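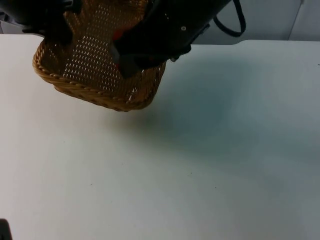

*Woven basket with a braided rim, held above a white tabletop.*

# Gredo Studio Theater: Booking and Attendance FAQ

Last revised 2020-06-16. Applies to all performances in the Gredo Studio, including the return run of *Sedura*. Terms for the main house are listed separately.

## Tickets

**How many seats are there?**

The studio holds 200 in its standard layout. *Sedura* is played with the audience on three sides, and capacity for that production is lower. The seating plan shown at checkout is the correct one for the date selected.

**Are seats numbered?**

Yes, except in the front benches on the left and right sides. Bench tickets carry a row letter only, and places are taken in order of arrival.

**How many tickets can I buy in one order?**

The online limit is 8. Larger orders go through the group booking form. The group rate applies to the whole order and cannot be combined with student, senior or preview prices.

**Can I exchange my ticket for another date?**

Exchanges are accepted until noon on the day before the performance, subject to availability. If the new seat costs more, you pay the difference. If it costs less, the balance is held as account credit and expires at the end of the season. Tickets bought through Santoso, our resale partner, have to be exchanged through Santoso. The box office has no access to those orders.

**I had tickets for the January dates. Are they still valid?**

No. Tickets for the January run were tied to a specific date and seat. Orders not yet refunded or exchanged remain open under the original order number. Log in and choose "Open orders" to select a new date or request payment back to the original card. If the card has been closed, contact the box office before submitting the request.

**Do you hold a waiting list?**

Only for sold-out performances, and only on the day. The list opens at the box office window 90 minutes before curtain. You need to be present when your name is called. Names are not carried over to the next performance.

## The Performance

**How long is *Sedura*?**

The play runs 64 minutes with no intermission. Double-bill evenings, where it is paired with the short piece *Wernus*, include one intermission between the two plays – see the date listing.

**Can I attend only one half of a double bill?**

You may leave or arrive at the intermission, but the ticket price is the same.

**What happens if I arrive late?**

There is one latecomers' point in *Sedura*, between the second and third scenes. Staff will seat you in the nearest open place, which may not be the seat on your ticket. After that point there is no admission, and the ticket is not refundable.

**Is there content I should know about?**

The production contains strong language, haze and one sudden loud noise. Strobe lighting is not used. A full list, with scene numbers, is available from the box office on request. Please note that it gives away parts of the plot.

**Is there an age limit?**

*Sedura* is recommended for ages 14 and up. Children under five are not admitted to the studio for any evening performance.

## Access

**Is the studio step-free?**

Yes, from the side entrance on the courtyard. The main entrance has steps. Wheelchair spaces are in row C, and each is sold with one companion seat at no charge.

**Are there captioned or audio-described performances?**

Captioned dates are marked CAP in the calendar, audio-described dates AD. Captions are shown on a single screen on the right side of the stage and cannot be read from the left benches. Book the center block.

**Do you lend hearing equipment?**

Receivers are available at the coat check against a form of ID. The system covers the center block and the upper rows – reception on the benches is weak.

## Visiting

**Where can I park?**

The nearest public garage has 359 spaces and is shared with the other businesses on the block. It is not run by the theater, and we do not validate parking.

**Can I bring a bag?**

Small bags that fit under the seat are allowed. Anything larger goes to the coat check, which is free for ticket holders and closes 20 minutes after the end of the performance.

**Can I take photos?**

Before and after the performance, yes, provided you stay off the stage floor. Photography and recording during the performance are not permitted.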